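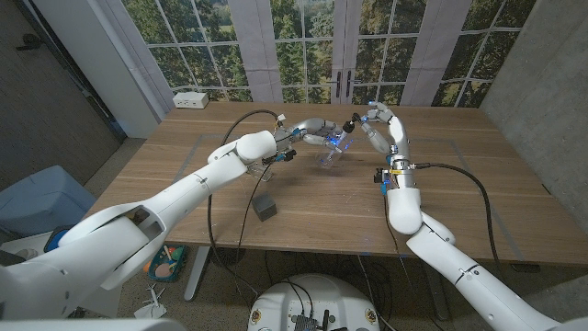 Both arms over the taped work area, the left hand closed on a small piece of clear glass.

Chandrasekhar Shenoy looks after the two-armed Sturnance cell at Udden, and I went in expecting a sales pitch. I didn't get one. "The hands are the weak point," he said. "Everyone asks about the arms."

The log stood at 3563 grasps when I visited. How many were good ones? He wouldn't say until he had checked the fingers. Each hand gets a going-over every 22 hours of running, which sounded like a lot of nursing to me.

"It is a lot," he said. "Last October I tried stretching it and the grip drifted."

The cables bother him more. One runs to each wrist, outside the shell, and he has replaced 2 already. "If it snags, you lose the hand. I'd have put them inside."

Does the tape on the table help? "It helps me. I put the cube back where it was." His colleague Erdal Başaran wants a proper fixture -- Shenoy thinks that would only hide the drift. They were still arguing about it when I left.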